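Frequently Asked Questions - Arnora Shared Laundry, Stockdale House

Last changed: 28 Jan 2018

Who can use the laundry room?
Everybody who has a rental contract in Stockdale House, and also their guests if they stay longer than one week. People from the neighbor building Jarwood have their own room and their card does not open our door.

How do I get a laundry card?
Please write to Poppy Horrocks at the house office or put a note in the office mailbox with your name and apartment number. The card is ready after two working days. There is a deposit of 11 dollars, and you receive it back when you move out and return the card.

I lost my card. Is my money gone?
No. The money is saved under your card number, not on the plastic. Tell the office the number and we move the rest to a new card. If you do not know the number, we can find it with your apartment, but it takes longer. The deposit for the lost card we cannot return.

Do I have to reserve a time?
In the evening and on weekends, yes. You reserve on the Starkudik page, with the same password as for the bicycle room. In the morning on working days you can simply come and see if a machine is free.

How long is one reservation?
Two hours. A normal cotton program at 40 degrees takes 89 minutes, so there is enough time to fill and to empty the machine. The long hygiene program takes 101 minutes, and then you must be a little bit quick at the end. Please do not start it when you are already late.

What happens if I come late?
After 15 minutes your time is open for other people. We know that a bus can be late, but we had many complaints about machines that were reserved and stood without use the whole evening.

Somebody left clothes in the machine and my time has started. What can I do?
Wait ten minutes, then you may take them out and put them on the shelf by the window. Please do not put them on the floor, and do not put them in the dryer - some people have wool.

How much detergent should I use?
Less than you think. The water in our area is soft, and half of what the package says is enough for a normal load. Too much foam makes the machine rinse again and your program becomes longer. Liquid and powder are both allowed.

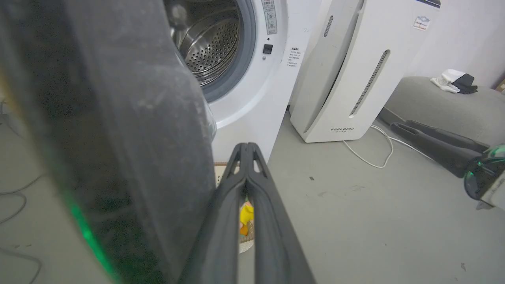

Can I wash carpets or dog blankets?
Small bath rugs yes, if they have no rubber on the back. For dog blankets, please shake them outside first and run a short rinse after your wash. Big carpets are too heavy when they are full of water, and the repair in September was expensive for all of us.

The door does not open after the program. Is it broken?
Usually not. The lock needs up to three minutes after the end. Do not pull hard on the handle. If it is still closed after ten minutes, call the office and say which machine it is.

Can I get money back for a program that stopped?
Yes. Write down the time and your card number and send it to us within one week. We put the amount on your card again, we do not pay it in cash.

Is it allowed to wash at night?
The room closes at 10 p.m. and the last program must be finished then. The apartments over the room have thin floors, and the spinning is easy to hear in bed.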